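May 12, 2018

Up at 5 again, no reason. Lay there doing sums. The bridge money, the van money, whether 59 jars is enough for the Grollcombe market or whether I'll be standing there at noon with a bare cloth and three hours to go. Gave up and made coffee.

Marmalade first. Batch from yesterday has set, thank god, a bit dark. Carla says dark is fine, people think dark means proper. She took two jars before I could label them. Must write that down somewhere or the numbers go off again – they were off by 13 in December and I spent a whole evening on it.

Rain till ten. Drove over to Leltetti for sugar and lids. Lids are up. Same lids, same box, everything. Stood there cross about it, then bought them anyway. Saw Rezaul in the parking lot loading compost, he looked tired but happy, says the baby sleeps now if you keep the radio on low. Talk radio only, not music. Promised him a jar of the ginger one.

Phoned Mom from the car. She's decided against the knee thing until fall. Didn't argue. Will argue next week.

Home, lunch standing up. Labels all afternoon. My handwriting gets worse after the first twenty and by the end it says "margmalade", did four like that before I noticed. Left them. Somebody will think it's charming.
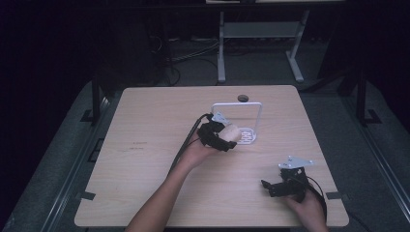

The white wire holder, far end of the table.

Still haven't picked a price card. Setsuko thinks big numbers, black pen, no curly stuff. Tatiana wants a chalkboard. I want to not think about it.

Bills after dinner. Opened the one I'd been avoiding, 1,224 for the roof, so less than I feared but more than I have spare. If the market goes well and Ayanda pays me back for the train tickets then OK. If not I'll ask them to split it in two. They're nice people, the roof people. Wrote the email and didn't send it.

Walked down to the river when the sky cleared. Water high, brown, going fast under the footbridge. A heron on the far side, not moving at all. Stayed longer than I meant to and got cold. Thought about Dad, who would of known what to do about the van. Mostly he'd have kicked the tire and said give it another winter.

To do – ring the van place. Boxes from the shed (check for mice). Clean cloth, float, the good tape. Ginger jar for Rezaul. Reply to Carla about the seat in her car, yes if she's leaving before seven, no if later.

Feet hurt. Bed. Didn't read a page.

Contact | © 2018 | Back to top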